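Foltholm is a textured surface covering for benches, packing tables and shelving that gets daily handling. It is supplied by Rumside in cut lengths or made up to order, and it is stocked in one color, light gray. The texture runs to all four edges, so a trimmed length can be turned end for end without a visible change at the join.

Standard width is 763 mm. Lengths are cut from a 3000 mm blank, and offcuts longer than 479 mm are shipped with the order unless the order form says otherwise.
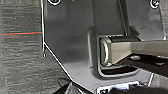 Foltholm, light gray, textured finish (at left).

## Fitting

Clear the bench and wipe it with a dry cloth. Lay the covering flat and leave it overnight before trimming. Cut from the back with a straightedge - a hooked blade is preferred, but a fresh utility blade will do for short cuts. Leave a gap of two millimeters at walls and uprights.

Do not stretch the covering to reach an edge. If it is short, order a second length and place the join away from the main working position.

## Cleaning

Use warm water and a mild dish soap. Work with the texture using a soft brush, then rinse and dry. Scouring powder will flatten the finish and the flattened area can't be restored. Adhesive residue from labels should be rubbed off with a plastic scraper before washing.

## Bordered pieces 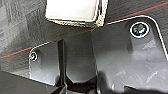

*Reading time: 2 minutes*

Pieces in the Ikberg series have a white face, slightly glossy, with softly rounded corners. The border is thick and textured, in beige and gold tones with a granular look. Small variations in tone along the border are normal and are not grounds for return.

The white face can be wiped with a damp cloth. The border should be brushed dry first and then blotted. Rubbing it with a wet cloth pushes dust into the grain. Store the pieces face to face with paper between them, and keep weight off the corners.

Ikberg pieces may be set down directly on Foltholm. For long-term storage, a sheet of plain paper underneath is enough.

## Ordering

| Item | Order code | Pack |
|---|---|---|
| Foltholm, cut length | FH-479 | 1 |
| Foltholm, full blank | FH-3000 | 1 |
| Ikberg, white | IK-17 | 2 |

Full blanks ship rolled, finish side out. Cut lengths ship flat.

Send cutting lists to Azucena Arriaga at the Rumside order desk, with dimensions in millimeters and the width given first. Questions on fitting go to Prakash Kandasamy. Orders placed in December ship after the annual stock check.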